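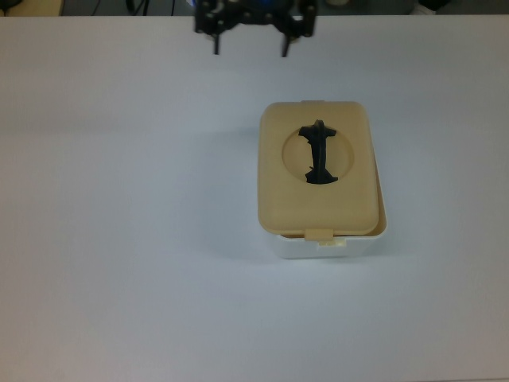

A lidded plastic box on the test table at Wuvness, with the gripper waiting above it.

Closing a lid takes a person a second. At Wuvness, a small robotics shop in Hollska, it has taken most of July.

The arm has to press the lid square on its base until the tab catches. On its best day it managed 38 tries out of 100. "It pushes in the right place and the lid slides," says Lanying Jin, who runs the tests. "You'd feel that in your thumb. The arm doesn't."

Wiping a flat counter goes better. Folding a shirt can take up to 2 minutes, and socks are still a mess.

Jin won't guess when a home version might sell. For now she closes the boxes herself at the end of the day.

© Lazaridis Magazine | Contact us | Back to top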